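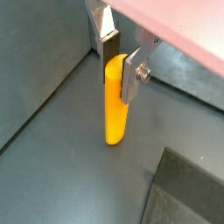
Borghild Bråten
Toy cleaning and repairs, Okonkwo Toy Library

How to clean and check second-hand play rods

Every December we get tubs of coloured rods handed in, and every December somebody forwards me the same list of cleaning tips from the internet. Vinegar for everything. Dishwasher for everything. Sunlight "to draw out the germs". I've tried most of them on rods I could afford to wreck, and I don't think much of the list. The method I use is duller and takes an evening.

It suits smooth, solid rods with a colour all over, the cylindrical kind with rounded ends that children stack, sort and roll under the couch. Magnetic rods are another matter. If you suspect there's a magnet inside, stop reading and find the maker's own instructions.

What you need

A washing-up bowl
Warm water and plain dish liquid
Two old cotton tea towels
A soft toothbrush
A white cloth or a few cotton buds
Good light, preferably by a window

You can buy a "toy restoration kit" called Branau for $32. I bought one. It had a brush, a cloth and a small bottle that smelled like dish liquid. A toothbrush and a bottle of the cheap stuff came to $4 at my supermarket.

1. Work out what it's made of

People will tell you this is obvious. It isn't always, once there's a thick coat of yellow over the top. Weight is a poor guide, and the tap test (wood goes tock, plastic goes tick) has fooled me more than once. Look for a mould line running down the length, or for grain showing through at a chip or on the end. If you can't tell, treat it as painted wood. Plastic won't mind the gentler wash.

2. Do the rub test

Dampen a cotton bud and rub one end for half a minute. If colour comes off, don't wash the rod and don't hand it to a small child. I have no faith in sealing over the top with clear varnish, whatever the craft blogs say. You don't know what the old paint is, and you've only covered it until the next good set of teeth. Home lead test swabs get recommended too. I wouldn't rely on a clear result from one for anything that goes in a mouth, and old paint of unknown history stays out of our tubs altogether.

3. Wash

Wood, or anything you're treating as wood: wring the cloth out hard in soapy water, wipe, then wipe again with clean water. No soaking, not even for a minute.

Plastic: into the bowl, a few at a time, and use the toothbrush where grime has collected. Check for splits first. A cracked hollow rod will fill up with water and you'll be shaking it over the sink until bedtime.

Skip the vinegar. It does shift the chalky film left by hard water, but that's hardly ever what's on a toy.

4. Dry

Roll the rods in a tea towel, then leave them on the second one overnight with gaps between. Keep painted ones out of direct sun. Idris Watkins, who does our repairs on alternate months, swears by a hair dryer on the cool setting. I think it saves him ten minutes and annoys everyone in the room.

5. Check the ends

Hold each rod upright at eye level just off a plain surface and turn it slowly. On a round rod in good nick, the highlight runs down the side in one clean line. Where it kinks or breaks up, there's a dent or a lifted patch, and your thumbnail will find it. Then look at both domes. The bottom one gets missed because people turn the rod without ever flipping it.

Small chips on bare wood can be smoothed with fine sandpaper. If the coating is flaking, I throw the rod out. Yes, even when it breaks up the set.

6. Check the size

Short rods are a choking risk for under-threes, and rounded ends don't change that. Test each one in a small parts cylinder. The cardboard toilet roll trick is popular, but it's wider and longer than the proper tester, so what it tells you isn't the same thing. Most toy libraries will let you use theirs.

Storage

A drawstring bag or a tub with a loose lid. Airtight tubs are sold as the hygienic choice, but close one on rods that are still slightly damp and you'll smell it in a fortnight. Mine go in an old pillowcase.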